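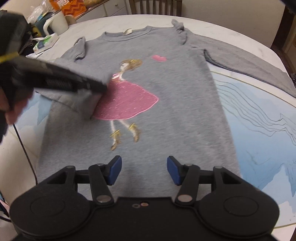
Wanted: people who will eat things and tell us the truth about them

Noticeboard > Clullton > Paid and Unpaid > Food and Drink

October 31, 2019
By Eleni Dervishi

Print this page | E-mail this to a friend

The Brandthorpe Supper Pages are looking for new restaurant tasters. We cover the cafés, curry houses and chip shops between Clullton and the ring road, and two of our regulars have moved away, one of them to a town with better bread.

You'd eat out twice a month, starting in December, and send us 400 words on each meal within the week. We pay for your food up to £36 a visit, service included, wine not. There is no fee on top. I did ask.

First on the list is Mujić, the grill house on Stendberg Road, which has changed its menu and, I'm told, its chairs. After that come a noodle bar and a carvery that has written to us 133 times asking for a review. It will get one.

You should be able to:

- eat most things, or tell us plainly what you can't
- book under a name other than your own and remember it when you arrive
- describe gravy without using the word "unctuous"
- get yourself home

Experience isn't needed. Our last taster had only ever reviewed kettles. Friends and relations of restaurant owners are welcome to read the site but not to write for it.

To apply, send 200 words on the worst meal you have ever paid for to Eleni Dervishi, Supper Pages, PO Box 1391, Clullton. Please leave out the name of the restaurant, as our solicitor is tired. Quote reference 2268 on the envelope. Replies go out before Christmas.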